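Mon 27 January

Dikimari Opens Its Doors to Neighborhood Clothing Swap

We are so pleased to share that Dikimari will host its very first community clothing swap this March, and everyone (really, everyone!) is welcome to come along.
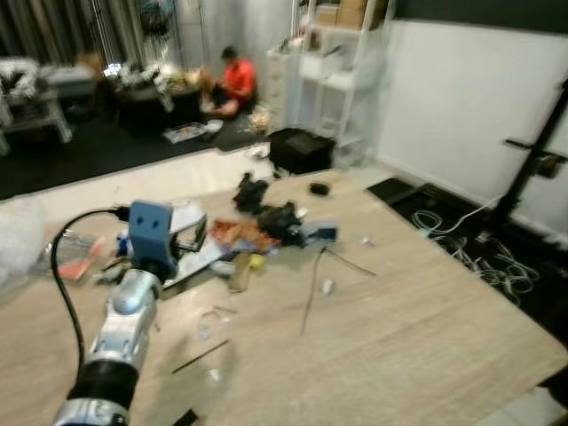
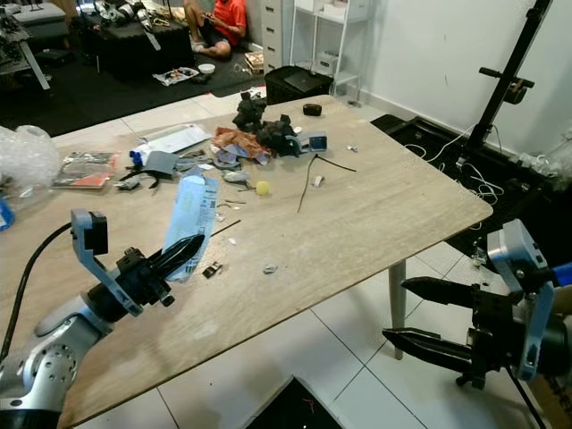 Neighbors have already pledged over 800 pieces, from winter coats to baby things, and we would dearly love to reach 3,000 before the day itself.

"My grandmother never threw out a good shirt in her life, and I think she'd have been first in line," said organizer Adelino Meireles.

Entry is free, and each guest may take home up to five items. Clean clothing can be left at the front desk any weekday. For questions, please ask for Nuno Baptista.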